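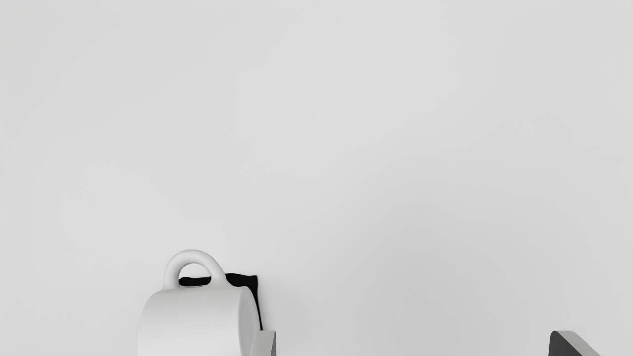
Slide 1. Good morning, and welcome to this session on kitchen and break area standards at Brenard Property Services. The revised standard takes effect in August and applies to every tenanted floor in the Falholm and Rutmont buildings. Most of the complaints we receive concern small, ordinary items. A plain white mug like the one on the slide belongs to no one in particular, and so it stays in the sink until the cleaning contractor arrives at night.

Slide 2. Background. The service desk logged 639 requests from shared kitchens last year. Of these, 239 related to dishes, sinks or blocked drains. Refrigerators came next, followed by odour and recycling. Pause here for questions about how requests are categorized.

Slide 3. What the cleaning contract covers. Hollmann staff wipe counters, empty bins and mop floors each weekday evening. They do not wash personal dishes, and they do not remove food from refrigerators except on the posted clear-out day. Tenants often assume otherwise. Refer them to Schedule B of the lease package.

Slide 4. Responsibilities of the tenant. Each floor is asked to name a kitchen contact and to post that name beside the dishwasher. The contact reports faults and confirms the clear-out day. Cleaning up after colleagues is outside the role, and managers should say so when they fill it.

Slide 5. Costs. A drain call-out during business hours is charged at $300. After hours the charge is $900, and it is passed on to the floor where the blockage is found. Allow time for this slide. At Rutmont it drew the most discussion.

Slide 6. Next steps. Signage will be delivered to reception desks in both buildings. Please return the kitchen contact form to the service desk before the new signs go up. Copies are on the table by the door.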